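Rumside Furnished Apartments
Frequently Asked Questions for Guests and Monthly Tenants

Last updated October 8, 2026

Most of what people write to us about is answered on this page. If your question isn't here, use the contact form or call the front office during opening hours. Your rental agreement always comes first if it says something different from this page.

BOOKING AND PAYMENT

What is the shortest stay you accept?

Six nights. We don't take weekend bookings, even when an apartment is empty. Stays of 28 nights or more are billed at the monthly rate, and you sign a monthly agreement in place of the short booking form.

How many apartments are there?

There are 42, all in the same building on Assunção Street. Most are one-bedroom. The studios are on the lower floors and the two-bedroom apartments face the courtyard. You can ask for a floor when you book, but we can't promise one.

Do I have to pay a deposit?

Short stays need a card on file and no deposit. For monthly agreements the deposit is one month's rent, up to a maximum of $3000. It goes back to the account it came from within two weeks of your checkout inspection. If we keep any part of it, you get a written list of the charges.

Can my company pay?

Yes. Write to Lavanya Kamath in the front office and include the billing address, the guest's name, and a purchase order number if your company uses them. We need this before arrival. Changing the name on an invoice afterward means canceling it and issuing a new one, and that takes several days.

Is the building going to be sold or converted?

We get this one from people planning long stays. Our lease on the building runs until 2042 and there are no plans to change how it is used.

WHAT IS IN THE APARTMENT

What furniture is included?

Bed, wardrobe, sofa, dining table with chairs, a low table, curtains and lamps. The kitchen has a stove, refrigerator, kettle, pots and enough plates for the number of people the apartment sleeps. Towels and one spare set of sheets are in the hall closet. We don't supply cribs, ironing boards or desk chairs, but the office has a few of each to lend.

How should I look after a glass table?

Use a soft damp cloth and a drop of dish soap, then dry it. Please don't use scouring powder or the rough side of a sponge. Dark glass shows streaks more than clear glass does, and fruit juice gets sticky if it sits overnight. Put a mat or a folded towel under hot dishes. If you find a chip or a crack, stop using the table and tell us the same day. We would much prefer to replace a tabletop than have someone cut a hand on it.
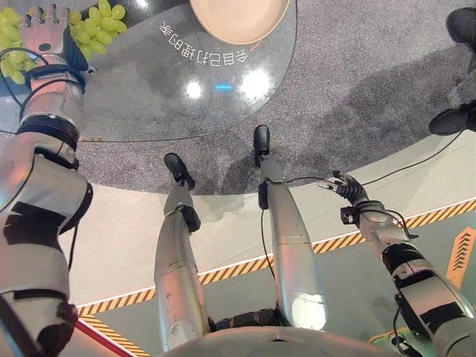

Green grapes on a round, dark glass table.

Can I move the furniture?

Within a room, yes. Please lift it - dragging pulls at the carpet. Put it back where it was before checkout, or leave a note so that the cleaners know. Don't move furniture between apartments or out onto the walkway.

What about spills on the carpet?

Blot with a dry cloth, then with cold water. Don't rub and don't use bleach. Call us about anything with a strong color, such as wine or ink. We use an outside carpet cleaner, and a fresh stain costs you a lot less than one found a month later.

Is cleaning included?

Short stays get one cleaning a week. Monthly tenants can add weekly or every-other-week cleaning to the agreement. Cleaners change the sheets, vacuum, clean the bathroom and wipe down the kitchen. They don't wash your dishes or put away personal belongings, and they will work around anything left on a table.

May I bring a pet?

Cats and small dogs are allowed on the first two floors with a signed pet form. Send the form to Simone Prado before you arrive. Fish tanks need separate approval on account of the weight.

REPAIRS AND ACCESS

How do I report a repair?

Call the office or fill in the yellow card by the mailboxes. Trevor Arsenault handles repairs and goes through the cards every morning. For a leak, a gas smell or no heat, call. Don't use the card.

Will someone come in while I'm out?

Only if you have agreed to it, or in an emergency. For planned work we give a day's notice by email, with a time window. You can ask us to come when you are home, though it may mean waiting longer for an appointment.

I locked myself out. What now?

During office hours we will let you in at no charge once you show ID. After hours, call the Trinditz key service at the number on the inside of the lobby door. They charge for the visit, and you pay them directly.

CHECKING OUT

What time is checkout?

Eleven in the morning. Late checkout is sometimes possible if the next guest arrives in the evening. Ask the day before. Keys go in the box outside the office.

What do I need to do before I leave?

Empty the refrigerator, take the trash down, run the dishwasher and close the windows. Take opened food with you or throw it away. Sealed cans and dry goods can go on the sharing shelf in the laundry room. Look under the bed and behind the bathroom door, where most forgotten things are.

I left something behind. Can I get it back?
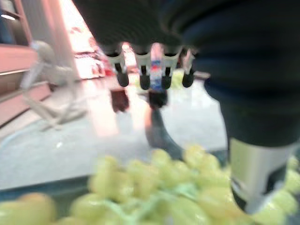

Lost items are kept for one month, and Yichen Shi looks after the lost property cabinet. Write with your apartment number, your checkout date and the room where you think you left it. Describe the thing the way a stranger would see it from across the room. Brand names don't help much when a label is facing the wall or is too far off to read, but "tall and narrow, with blue and red bands and some white" is something a cleaner can spot even among darker objects. Size and shape help too. If we find it, you can pick it up or pay for shipping. We don't ship food, liquids or medicine, and we throw away open toiletries on the day of checkout.

Can I store luggage after checkout?

Until six in the evening on the same day, in the room behind the office. Longer storage is available from Hunus, two doors down. They set their own prices and hours.

Who do I write to if I'm not happy with an answer?

Anselmo Bittencourt, the building manager. Please include any earlier emails so he doesn't have to ask for them. He replies in writing, usually within three working days.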